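Corness Small Trades Act

The Corness Small Trades Act is a law meant to help shops and workshops with fewer than eight workers take on young people. It was put forward by Isauro Sandoval — then a first-term member for Lellarcombe. 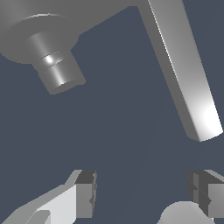

Background

Jobs had been the great worry of the region for years, and Sumeya Workneh had long argued that small firms were drowning in forms.
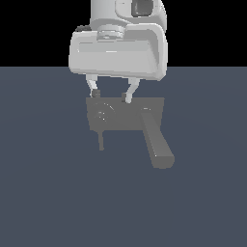
Her report drew on visits to 142 firms, and it was read with real interest on all sides.

Passage

The bill passed by a margin of seven votes.

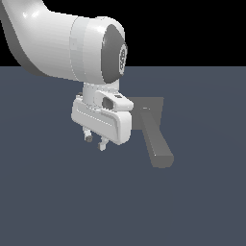 White robotic arm and a dark gray T-shaped block

Dirk Voß spoke warmly against it.
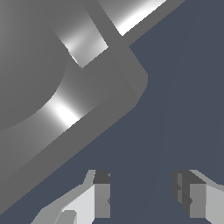
Wenico Local Politics Team

Over 577 firms have since applied.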